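Course Notes > Robots in Everyday Places > Chapter 6

Last updated: 7 August 2023

6. When the Grip Lets Go

Start with a fault. Easier to remember than a definition.

The Walska kitchen cell, one arm, one table, breakfast jobs. Pick up a mug, put it down, pull toast, that sort of thing. It had done over 3000 picks by April with nothing worse than a scratched tray. Then on pick 62 of a morning run it dropped a full mug next to a live toaster. Nobody hurt. Toaster dead, breaker tripped, half a day lost.

First report said "slippery handle". Wrong, or at least not enough. The log showed the fingers closing, the motor current rising as it should, then falling off 194 milliseconds later. So the hand knew. The signal was there the whole time. The arm program at Velitz never asked for it after the lift began – it checked the grip once, at the start, and took the answer as good for the rest of the move.

That is the fault we care about in this chapter. A check made once and then trusted. You will meet it again in the Kellel lift doors (section 6.3) and the Sithole packing line (6.4), where the cost was a good deal higher than a toaster.

Some words you need before going on.

Fault – the thing that is wrong, sitting there, maybe for months. Here, the missing check.
Error – the system now holds a false belief. "I have the mug."
Failure – what the people in the room notice. Bang.

Students mix these up every year. Learn them in that order and keep them apart in you written answers.

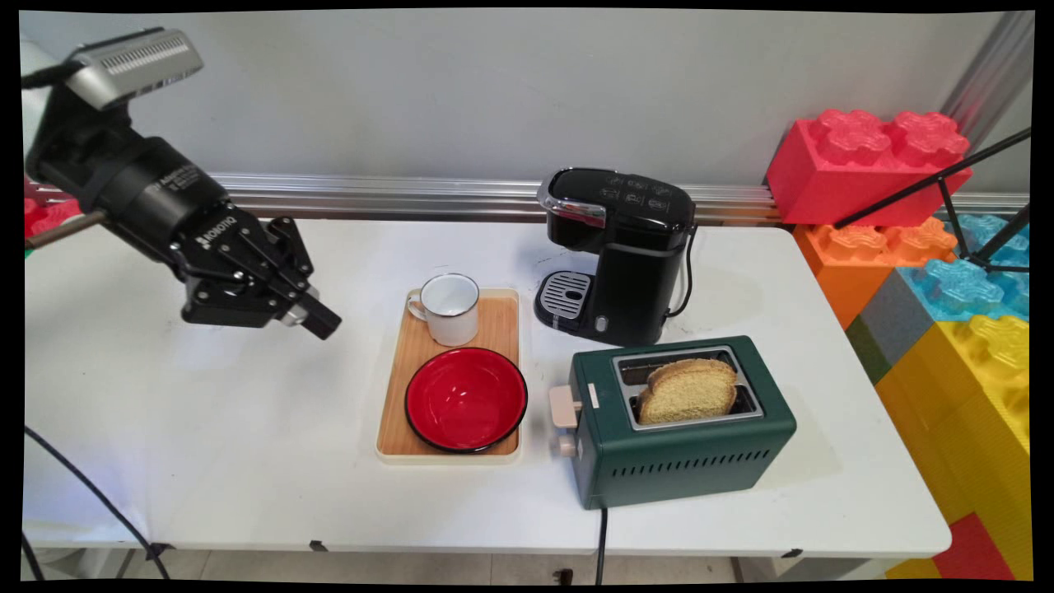 Next, the layout. Mains appliances and open liquid within reach of the same arm. Cables too. A drop onto a bare tabletop is a mess, a drop onto something plugged in is a hazzard, and the same grip fault sits behind both. So fixing the code was only half the job. The cell also got 2 changes that had no software in them: liquids carried on a path well away from anything live, and a cut-off on the appliance supply that trips when the arm stops without being told to.

Did the code fix work? Grip now read all through the move, arm slows and lowers if the current drops. Good so far. But lowering is only safe if there is something flat underneath, and the first version didn't look. Section 6.2 picks that up.

Before reading on, find the log extract at the back of the chapter and mark the point where the error begins. Pencil, you may want to move it later.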